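Blue strap or metal bracelet for everyday?

laxdal_414
I wear a watch every day and can only be bothered to look after one. I've got it down to a bright blue band with a bit of red by the clasp, or a silver link bracelet. I'm outdoors most of September. Which lasts better?

Dullow
Bracelet. Mine has done 12 years and all it gets is a toothbrush and washing-up liquid. Bands split at the holes sooner or later.

pikton30
Disagree. A band splits and you buy another. Links stretch, pull the hairs on your arm and scratch every desk you sit at. I went back to a band and haven't missed the weight.

Dullow
They only pull hairs if they're sized wrong – take a link out.

Wellent
Depends on your wrist. Mine swells in warm weather and a bracelet with no fine adjustment is either tight or sliding about. Try both on in the afternoon, not first thing.

laxdal_414
Thanks all. Leaning towards the blue but I do like the links. Both of them are in this one, watch and chain:

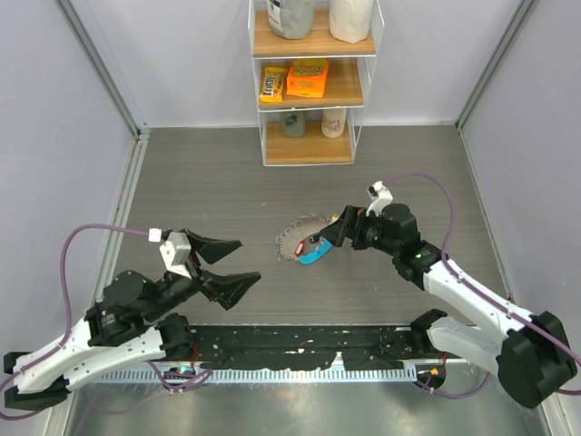
Sólveig Vídalín
I'd go for the blue if you're outdoors that much. Rinse it after sun cream and keep the links for evenings.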